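Warik Community Help > Family and Home > Moving and Housing

Should we move to a house with a garden before the baby, or wait?

Asked by Dewanti Sembiring, 8 July 2025

Good afternoon to all. My husband and I rent a flat in Ulside, on the second floor, with one bedroom and a small room which we use for the ironing and for my desk. We are expecting our first child in December. We have also a dog, Stirno, who is nine years old and does not like stairs any more.

The owner of our flat offers us to stay for 15 months more at the same rent. At the same time we found a house in Pillai with two bedrooms, a garden and a bus every 22 minutes. It is more expensive each month and it needs painting, and one floor has to be repaired. My mother-in-law says that a baby needs only a drawer and some milk, and that we should save the money. My sister says that after the birth we will never have the strength to move.

I would like to hear from people who had to choose. Did you move before or after? And how did the dog or cat take it, with the new home and the new baby so near to each other? I must give an answer to the owner soon, so please write also if your experience was bad.

3 answers

Answer 1

Move before. You won't regret it. Gardens are great for dogs.

Answer 2 (marked as helpful by the person who asked)

Dear Dewanti, congratulations. I will try to answer in order, as we had nearly the same question, only with a cat.

We moved when my wife was five months pregnant. The move itself was fine, we paid two men with a van and she sat on a chair and told them where to put the boxes. What was difficult was everything after. A house that "needs painting" needs also other things which you discover one by one. I would ask the agent if the floor can be repaired before you receive the keys, and I would get this in writing. If they refuse, then you know something about the floor.

About the money, please do not compare only the two rents. Write down the heating, the bus tickets, the council tax and the insurance for your things. In our case the heating was the surprise. My wife was on maternity pay in the coldest months and we were at home all the day, so the bill was much higher than we had calculated. For a first winter with a small baby I would want to know what the previous people paid. 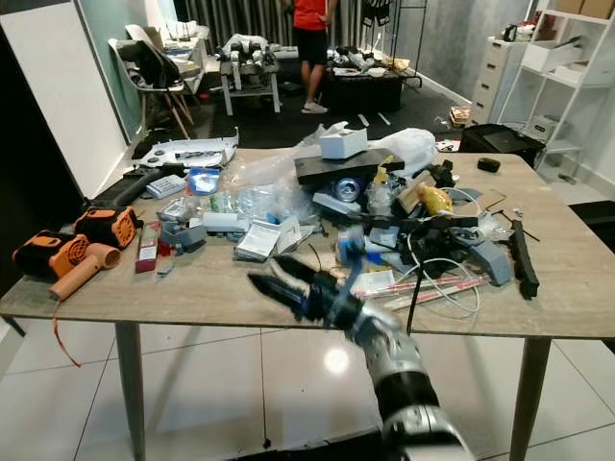 Repairs are a separate decision from the move, and I would be strict with them: only the rooms where you sleep, cook and wash. All the others can wait until the child is bigger. Decide also where the tools will live. When a table becomes like this one, with orange and black power tools lying on it and a red strap hanging down from the edge, it must be behind a door that closes, because a dog will pull what hangs and later a child will do the same. We used a cupboard with a high hook and it was enough.

For the animal, my advice is to leave as much time as possible between the two changes. Our cat stayed under the bed for nine days and then she was normal. Keep the old blanket, do not wash it before the move, and feed at the same hours. An older dog who suffers with stairs may be happier in Pillai than you think — but look if the house has steps at the front door.

If you cannot finish the move by the end of the summer, I would take the 15 months and stay. A baby in the first year really does not use the space. It is the parents who want it.

Stavros Sfakianakis

Answer 3

I disagree a bit with the answer above. We stayed in our flat with a newborn and a spaniel, and carrying the pram and the dog down to the street after a caesarean was awful. I wasn't supposed to lift anything. Is there a lift in your building? If not I'd go for the house even if the walls are ugly.

Also ask your owner whether you can stay month by month for a while. Ours said yes.

Comment from Dewanti Sembiring: Thank you both. There is no lift. I did not think about the lifting, and I will ask about the floor and about the heating bills. The house has one step at the front.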